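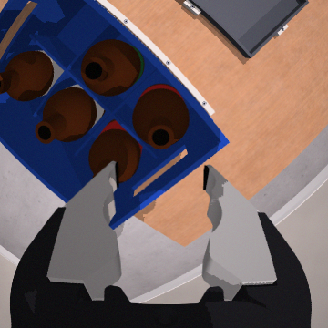
Blue bottle crate on the wooden table, gripper open.

My mother was in a sleep and memory study for most of last year, and people keep asking me what it was like, so I'm writing it down once.

She signed up through the clinic in Fenstead. There were 261 people in her group by the time enrollment closed, all over 70, all with some trouble sleeping. Nobody was given a new drug. She wore a wristband at night, filled in a short diary every morning, and went in for memory tests every three months.

The first visit was the longest. The consent form ran to 15 pages and the nurse, Rosalinda Padilla, went through every one of them with us. Mom wanted to know who would see her results and whether her own doctor would get them. The answer to the second question was only if she asked, so she asked.

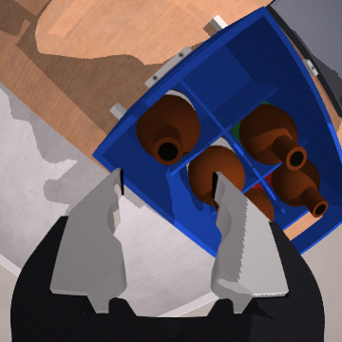

The diary was harder than the tests. She had to put down what time she turned out the light, how often she woke, and how she felt at breakfast. By July she was tired of it and had started filling in several mornings at once. I told Rosalinda, who said to leave a day blank if she couldn't remember it.

Parking was a problem every time – the lot on the Hodžić Street side fills up before nine, and the other one is a long walk with a cane. We ended up asking for afternoon visits.
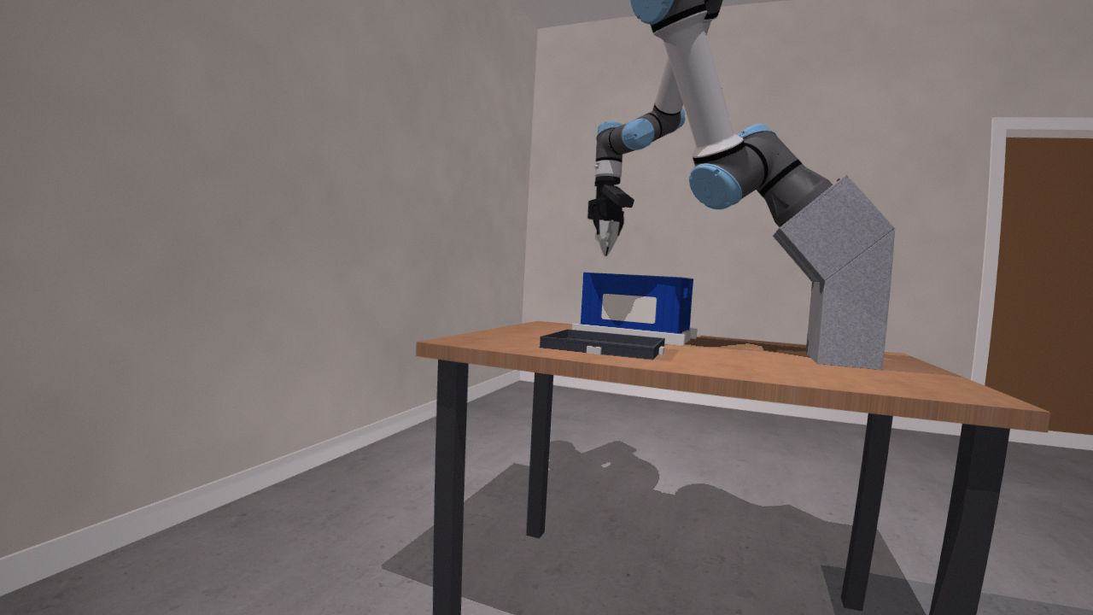

The memory tests took most of an hour. Word lists, drawing a clock, repeating numbers backward. Mom did fine on the words and hated the numbers. She wasn't given a score at the end, and that bothered her more than I expected.

They've asked if she wants to do a second year. She hasn't decided. The form is on her kitchen counter under the phone book, and it's due back next month.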